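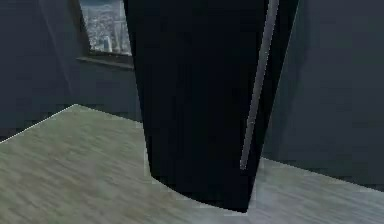 One of the replies to my last post wanted to know whether the Garnova open day was worth the trip if you've never programmed a robot. I'd say yes. Notes from my visit in a few posts.

Doors opened at 10 a.m. and the first talk was full, so I went straight to the simulator room. Garnova does most of its gripper work in simulation now – a table, a wall, a window with a city outside, and the gripper coming down to the tabletop.

The presenter ran the approach slowly and stopped with the tip just above the surface. She said that last bit of height is where most of their settings get tuned. Too fast and the real arm hits the table.

They had run the same approach 111 times that week with small changes to the starting position. 70 of those were done overnight. The log was up on a side monitor and you could scroll through it yourself.

Visitors got 2 tries each at the controls. My first one stopped way too high. Second one was better. The line was 30 minutes, so go early if you want a turn.

Someone asked why the room needs a window and a view. Answer: they swap backgrounds between runs so the software doesn't get used to one wall.

Next door Plesus was showing conveyor sensors, and Omoregie had a table on maintenance contracts. I only picked up the leaflets.

Gumano was on the program too but their demo got moved to the afternoon and I had a train to catch. If anyone saw it, tell me how it went.

Next open day is in February. Parking is behind the building, not on the street.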